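Yousafzai cell: questions after the Ladurstead stoppage
Last updated 25/07/2018

What went wrong?
The arm missed the rack position by 3 mm and the Forkix controller tripped on a force limit. It stopped by itself and no one was hurt.

Was it the gripper?
No. We changed the fingers first and the fault came back.
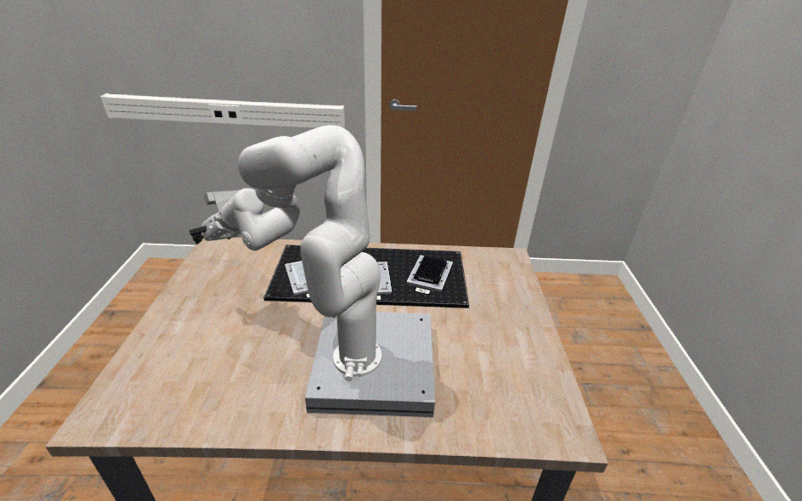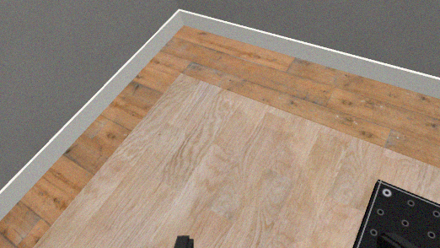 So what was the cause?
The offset file. After the Cleron update the controller loaded an old copy, so every move towards a fixture was slightly out. Moves in free air gave no warning. With the gripper held up over the table, as in the first picture, an error that size doesn't show. We now check against the large hole near the corner of the black plate, the one with the white rim in the second picture — the smaller ones are too easy to mix up.

Can I clear error 51 myself?
Only once the arm has stopped and you have read the log. If it comes back, leave it off and report it.

Is there a speed limit for now?
Yes, 80 mm per second until the new file has run for 5 shifts without a trip.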